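Ustville couple told they can stay while appeal is heard
2018-06-03

I'd more or less given up on getting any good news out of the migration office, so you can imagine the noise I made when Marcelle Deschamps rang me on my way back from the shops. She and her husband Thierry Renaud can stay in Ustville until their appeal is heard. No packing, no plane, at least for now!

If you've not been following this one, a quick catch-up. Marcelle is 72 and came here from Konimora with Thierry three years ago, to be near their daughter and the grandchildren in Flendandale. They applied for leave to remain as dependent relatives, did all the forms (I've seen the folder, it's the size of a loaf) and heard nothing for ages. Then in spring a two-page letter arrived saying no. It gave them 30 days to leave the country and go back to a town where, as Thierry puts it, "the only people who know our names are in the churchyard".

The office's argument was that the couple could be looked after perfectly well in Konimora with money sent from here. Their solicitor, from Pichon in the High Street, said the letter hadn't so much as mentioned Marcelle's hip, or the hospital reports sent in with the application. She asked for the removal date to be put on hold, and that's what has now been agreed.

I went round in the afternoon and found the pair of them in the kitchen with the radio on. Thierry was cheerful but careful. "It's a pause," he told me. "I have been married a long time, I know what a pause is." Marcelle told him to hush and cut me some more cake – apricot, very good, and I had two slices.

She said the worst of it had been the suitcases. They'd got them down when the letter came and she'd been walking round them in the hall ever since. "Tonight they go back up," she said. "If I have to carry them myself." (With that hip, she won't be.)

The petition at the library and the baker's is still open, by the way, and the family would like people to keep signing it. You don't need to live in Ustville to add your name, but you do need to put a full address or it won't count. Letters of support should go to Pichon and not to the migration office, and please keep them polite. I know how some of you feel, I've read your emails.
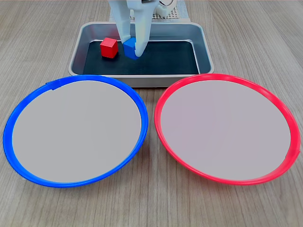 A white gripper with its fingers either side of a blue cube in a metal tray.

As for what happens next, the appeal will be heard by a tribunal judge, probably in Flendandale, and the couple should get their date in writing. The solicitor wouldn't guess at how long that might take and I didn't push her. Both of them will be asked to give evidence, and so will their daughter. Thierry has already been practising on the neighbours.

I asked the migration office for a comment and got a short reply saying it doesn't discuss individual cases. I've asked again, a bit more pointedly, and I'll put up whatever they send me. The petition sheets will be collected at the end of June.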